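Participants wanted: can a machine do your small chores yet?

At Prusonier we ask a simple question. Many people say the robots will soon clear the kitchen counter and sort the shop tray. We are not so sure, and we would like your opinion as a person who does such work every day.
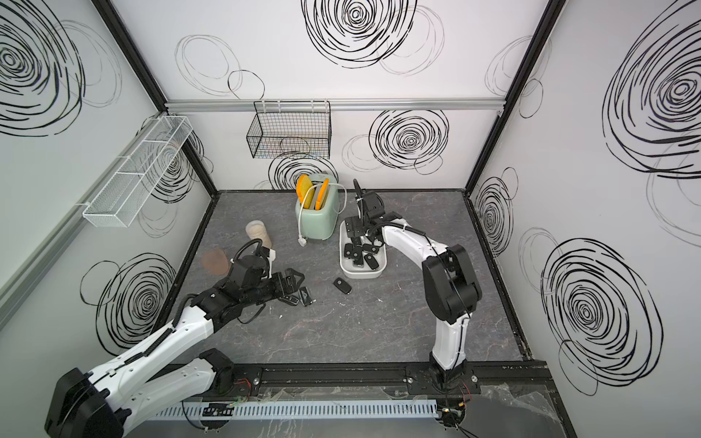 You will watch two robot arms on short tasks and give each try a mark. After this you do the same task by hand, so we can compare. One session takes 90 minutes and we need 47 persons. Experience with robots is not necessary - experience with housework or shop work is.

You must be 18 or older and read English well. We pay travel costs up to 2000 naira.

Sessions are in November, at our Murnby room. To apply, please write to Somtochukwu Ugwu and tell which chore you like the least.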